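Etmont Lifesaving Awards: has the scheme lost the plot?

Posted in: Local charities and awards 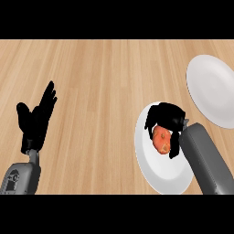 tallgate replied:
The scheme lost me when they dropped the witness statements. The old form needed 2 signed accounts from people who were there. Now you fill in a box on a website and somebody at Etmont decides whether it sounds brave enough.

moss_and_kettle wrote:
Do you know that for certain? The rules I downloaded still ask for statements, only later, once you're on the shortlist.

tallgate wrote:
Page four, yes. "May be asked for." May. I've read enough rule books to know what that word is doing.

fenrunner wrote:
My brother-in-law got one of these for pulling a lad out of the canal at Adimel. Whole family went to the dinner. He was chuffed to bits and the medal is on his mum's sideboard. I can't see who is harmed by it.

Quillon wrote:
Fine, but was the dinner free? It was £141 a table last time I looked, and the sponsor's name was on the menu bigger than the winners'.

fenrunner wrote:
Winners and one guest go free. The rest of us paid. It was decent food.

Quillon wrote:
So the family pays to watch. Thought so.

moss_and_kettle wrote:
That's how nearly every awards dinner works. The ticket money is meant to go to the hardship fund for injured rescuers.

Quillon wrote:
Meant to. Has anyone seen accounts? The Lakero newsletter said 1,438 nominations since it started and gave no figure at all for what the fund has paid out. Odd thing to leave out if it's a good number.

bramblecut wrote:
I asked them that last September. Got a polite email saying the report was being prepared. Still waiting.

tallgate wrote:
There you go.

bramblecut wrote:
I wouldn't read too much into it. Small office, slow post. My complaint is different: on and off duty get judged together. A fire crew with kit and training against a woman who ran into a smoky kitchen in her slippers. Xenos split theirs into two lists years back and it was much fairer.

fenrunner wrote:
Crews get hurt as well, you know.

bramblecut wrote:
Never said they didn't. Put them on their own list and give them the same medal.

moss_and_kettle wrote:
I could go along with that. Nominations are still open, so I'm putting my neighbour in and sending two statements whether they want them or not.

tallgate wrote:
Keep copies.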